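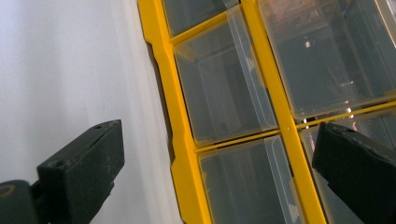
Should lighting cues be renumbered after a scene is cut during technical rehearsals?

Leave the existing numbers alone once the deputy stage manager has called from them in a rehearsal. Mark the cut cues as cut in the prompt book, remove or disable them on the desk, and let the sequence have gaps in it.

Posted in: Stage Management > Prompt Books and Calling
2355 views

Renumbering cues after a cut

dnt_prompt
Wed 20 January

I am DSM on Villanueva at Tikthorpe. It is a new musical, so the script is still moving. After the second technical rehearsal the director and composer took out the harbour scene in Act Two and the reprise attached to it. The lighting plot now jumps from LXQ 476 to LXQ 488, with a few point cues on either side.

The lighting designer wants to close the gap and renumber everything to the end of the show. His reasoning is that the plot goes to Istdale after we close, will be relit there by someone who has not seen it, and should be clean when it is handed over. The numbers are high because each department works from its own block, and lighting in Act Two begins at 400.

My book is in pencil down the right-hand side, with standbys boxed. Everything after the cut would need to be rubbed out and rewritten, and the followspot sheets would have to be reissued. We have one dress rehearsal before an audience comes in. I would prefer to leave it. Is there an accepted practice, or is it decided show by show?

Darnell Nguyen-Tran

cuelight_green
Leave it. A cue number is a label and carries no information about how many cues there are. The operator needs to see that the next number on the desk is the next number you call. 476 then 488 meets that requirement.

I would add a line across the page in the book at the cut with "next LXQ 488" written on it, and say it over cans at the standby for the first couple of runs. After that you will stop noticing.

R_Prantl
I programme and relight for a living and I would renumber. The objection is always that it is risky, but the desk will do it in one operation and the printed list comes straight off the desk. The risk is in the paper. If your book is kept in a spreadsheet or a cue-list programme the paper is also one operation.

There is a real cost to leaving gaps. When I receive a show file with twelve numbers missing I have to establish whether they were cut or whether I have been sent an incomplete file. I have had both. The second was discovered at the focus session and lost us the evening.

Regula

dnt_prompt
The book is handwritten, as above. I do have the running list in Flatex, but only the list. Positions in the score are in the book and nowhere else.

kincaid_j
Regula's point about incomplete files is fair, but it is solved by sending a note. "LXQ 477 to 487 cut in tech" is one line at the top of the file. You can also keep the cues in the desk as empty labelled placeholders, on a separate list so they never come up on the playback.

What renumbering does in practice is invalidate every document which quotes a number. That means the book, the spot sheets, the designer's notes, the associate's notes, the show reports up to that night, and any fly or automation cue written as "with LX 491". You will find most of them. The one you miss will be in somebody's pocket.

R_Prantl
Your list is correct and it is also a list of documents that should have a version number on them. If people are working from undated paper, that fault exists before anyone renumbers.

For the record, it should be eleven numbers missing and I wrote twelve. 477 to 487 inclusive.

kincaid_j
Which I would offer as evidence on the subject of people and numbers in tech week.

R_Prantl
Noted.

yq_flys
From the fly floor: please do not. We work from cue lights and a sheet. The sheet has fly cues in their own sequence, but half of my crew write the LX number beside them as a warning, because they can hear the LX standby being called before ours. If the LX numbers move, those notes are wrong and nobody has told us to change them, as officially they do not exist.

I know the answer is that they should not be writing them. They do, on every show I have worked.

Yolanda

cuelight_green
Seconded. Same thing with dressers and quick changes. Ours count back from a called cue on the show relay.

B_Blackwood
I will disagree with both sides slightly. It depends on the date of the cut, and the original question does not give the state of the rest of the plot.

If the harbour scene has gone and there is any chance that it, or a replacement, comes back before press night, do not touch the numbers. You will need that space. New musicals put things back. I have had a song cut on the Monday and returned on the Thursday in a different key with the old cues still attached, and was grateful to have them.

If the show is frozen, the time to renumber is after the last performance, as part of archiving. The DSM writes up a clean book for Istdale, the programmer renumbers a copy of the file, and both are checked against each other at a desk in daylight. The working book and the working file are kept as they ran.

So the designer can have his clean plot. He should not have it this week.

Bernadette

dnt_prompt
That is useful. The composer has used the word "rest" about the scene, as in resting it, so I suspect it is not permanently gone.

A related query. The point cues are the part that is harder to call. Leading up to the cut I have 475.5, 475.7 and 475.8. Out loud this is "four seven five point seven" in a passage at a fairly quick tempo, and the standby runs into the previous go. Would anyone renumber just those?

R_Prantl
No. If you are going to renumber, renumber the lot. A partial renumber is the worst of the three options, as old and new numbers then overlap and both look plausible.

For the quick passage, link them. If 475.7 always follows 475.5 by the same interval, make it an autofollow and it disappears from your calling. The designer may object if the timing is on a live conductor.

kincaid_j
Agree with Regula on the partial renumber, which will surprise her.

For calling, drop the prefix inside a group. Standby as "LX four seven five point five through point eight", then "point five, go", "point seven, go", "point eight, go". Agree it with the operator beforehand. The standby covers the whole number and the operator has it in front of them.

yq_flys
Check that sound have no point fives nearby if you do that. We had two departments go on one "point five".

dnt_prompt
Sound are using letters for this show, so there is no clash. I checked the list this evening.

B_Blackwood
Letters for how many cues? Past Z it becomes AA, and AA over cans is indistinguishable from A said by someone hesitating.

dnt_prompt
They restart per act. Act Two currently reaches W.

cuelight_green
W is three syllables and the go will be late. I would give that one to a visual off the MD if sound can see the monitor.

dnt_prompt
Update after the dress. Numbers left as they were. The designer accepted Bernadette's arrangement on condition that it is written into the handover notes, which I have done. I put "next LXQ 488" on the page and the operator taped the same thing beside the desk screen. 475.7 is still called by hand, as the MD stretches the bar. 475.8 is now an autofollow.

One late standby on 488 itself, which was mine. The page turn falls there now that the scene is out, so I am moving the standby to the foot of the previous page.

R_Prantl
Could you put the script version in the file name as well when it goes to Istdale. Whoever relights it will want to match the two.

dnt_prompt
Will do.

16 replies shown | 2 shares

Recent in Prompt Books and Calling
Calling from full score or vocal score
Cue light etiquette: when red is acknowledged
Pencil grades for prompt books
Flatex running lists, printing on A5
Who writes the show report when the DSM is off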